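Revision four of the Goline handling standard ran to 100 clauses, and Janaka Uddin had been given until the end of June 2021 to remove the ones that did no work.

She started with clause 12, the fold. A fold was complete when the garment was at rest and both tools were clear of it. Struan Purves had written that one in January, before the Flimwood recordings began, and had left "clear" undefined. The reviewers in Bramow took it to mean a hand's width. The reviewers in Roy took it to mean not touching. Of the 2,837 recordings in the set, 574 had passed in one office and failed in the other.

"Define clear," she wrote in the margin.

"Clear is clear," Struan wrote back.

She opened the Flimwood folder and put three stills into the working draft, under clause 12, where he would have to scroll past them.

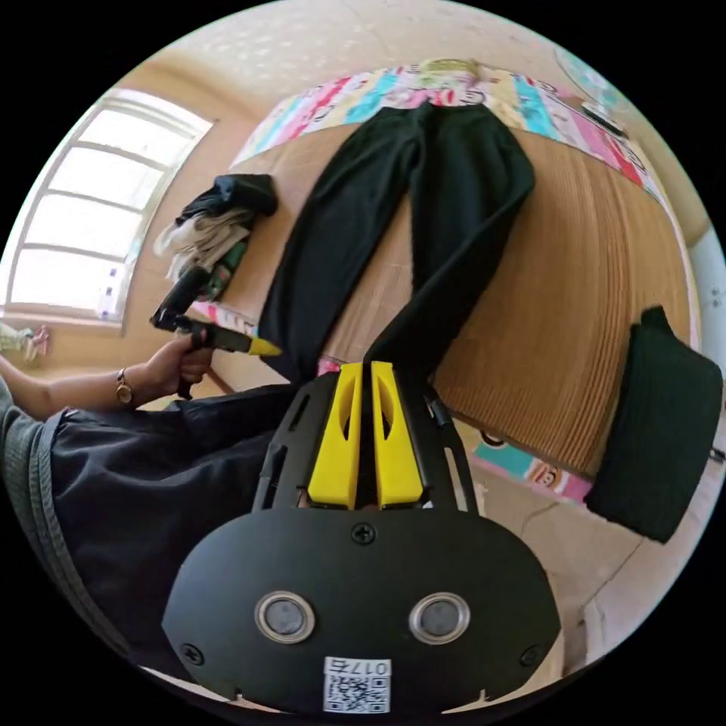
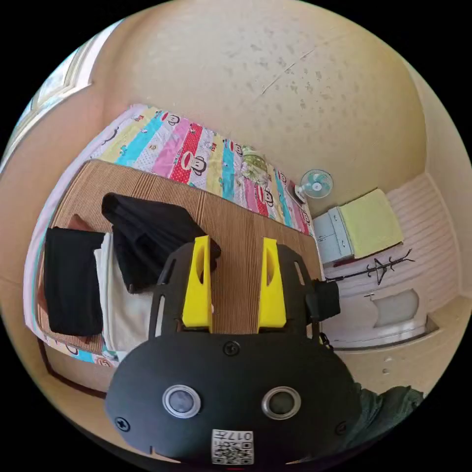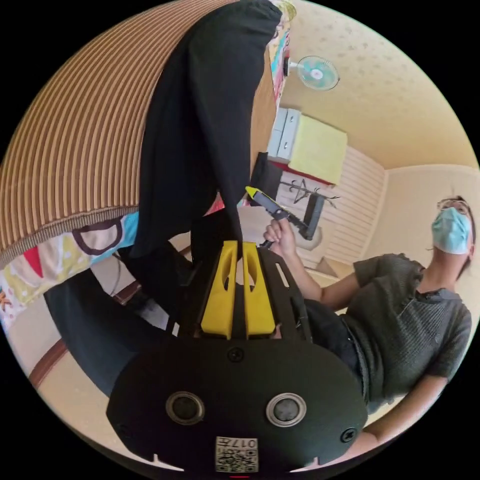

Flimwood. Yellow fingers and black cloth in all three.

## Clause 12, second pass

Struan rang after lunch. He had the draft open.

"The first one," he said. "The trousers are flat. The fingers are just short of the legs. Is that clear?"

"By your wording, yes. By Bramow's, no."

"And the second?"

"Folded, on the mat. One edge hangs loosely toward the tool. Is it at rest?"

He took some time over this. She could hear him typing and then deleting.

"You can't tell from a still," he said. "At rest needs a duration."

"The clause doesn't have one."

"It was implied."

"Clause 3 says nothing may be implied."

Clause 3 was also his. He typed again, for longer.

They settled it line by line. Clear would mean no contact between any part of either tool and any part of the garment. At rest would mean no visible movement for two seconds. If the view of the garment was blocked, the reviewer would mark the recording "not determined" and move on. Struan wanted a fourth line covering cloth that was hanging. Janaka said the third still belonged under clause 19, suspended items, and moved it there.

"Then 19 needs a definition of suspended," he said.

"Yes."

"I wrote 19 on a train."

"I know. It has no verbs."

She saved the file as revision five and sent it to both offices with a request that the 574 be reviewed again. Bramow replied first -- they wanted to know who would be timing the two seconds, and with what. She added that to clause 12 as a note. Then she opened clause 13, which said only "See 12", and left it in.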